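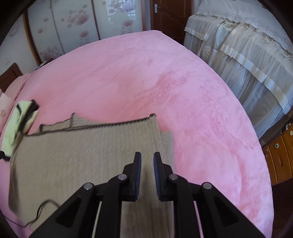 Automation of garment handling at Nallen

Nallen is a textile care company that collects, cleans, mends and returns household clothing and linens. Since the middle of the 2020s it has introduced automated equipment for sorting and folding at its Gadton plant, together with a program in which employees record everyday handling of clothes with hand-held grippers. The program is known inside the company as Cisulance. As of November 2025, the plant employed 100 people, of whom 4 worked full time on recording and review.

Background

Washing, drying and pressing were largely mechanized at Gadton before the program began. Handling between machines was still done by hand. Employees pulled items from mixed loads, found the collar or hem, turned sleeves right side out and laid each piece flat for inspection. Flat goods such as sheets and towels could be fed to existing folding machines, but knitwear could not. A knitted garment changes shape when lifted, and its edges may roll under or stretch.

The folding cells purchased for the plant were supplied by Badawi. Early versions required an operator to place each item on the feed table in a fixed position. This moved the manual work to a different station without reducing it, and operators reported more shoulder and wrist strain than at the old sorting benches.

Recording work

Cisulance was started to supply the folding cells with demonstrations of how people handle cloth. The employee holds a two-fingered gripper and uses it in place of the bare hand to grasp, lift, spread and fold. Movements made in this way can be transferred more directly to a machine with similar fingers.

Recording takes place at the plant and in furnished homes. Home sessions were added in May, after staff noted that cloth behaves differently on a soft surface than on a steel table. A garment spread on a plush blanket tends to drag the pile with it, and trim along an edge is harder to pick up without also catching the cover below. Other belongings are often present on a bed, and the employee is expected to work among them without clearing the surface first.

A session lasts until 5 garments have been handled or the employee chooses to stop. The collection held 600 completed sessions at the end of its first phase. Sessions in which a garment is dropped or badly folded are kept and marked as such.

Effects on employees

The position of sorter was divided into two grades. Cell attendants supervise the folding equipment, clear jams and take over items that the machine rejects. Handling demonstrators carry out recordings and review the results. Both grades are open to existing sorters, who receive paid training during their normal shift.

Experienced sorters have generally been preferred as demonstrators. Their knowledge of where to grip a ribbed hem or a loosely woven sleeve had not been written down before the program, and the first handling guide at the plant was compiled from their comments during review. Pay for demonstrators was at first the same as for sorters. It was raised after employee representatives argued that the recordings would remain in use long after a session ended.

Concerns have also been raised about the loss of entry-level positions. Nallen stated that no sorter would be dismissed during the first phase, but vacancies on the sorting line were left unfilled. Some attendants have described the new work as less tiring and more solitary, with long periods of watching between interruptions.

Privacy

Home sessions require the written consent of every adult in the household. Mail, family photographs and screens are covered or removed beforehand where possible, and recordings that show a person's face are deleted. Householders may withdraw a session from the collection on request.

See also

Industrial laundry
Workplace ergonomics
Robot learning from demonstration
Textile sorting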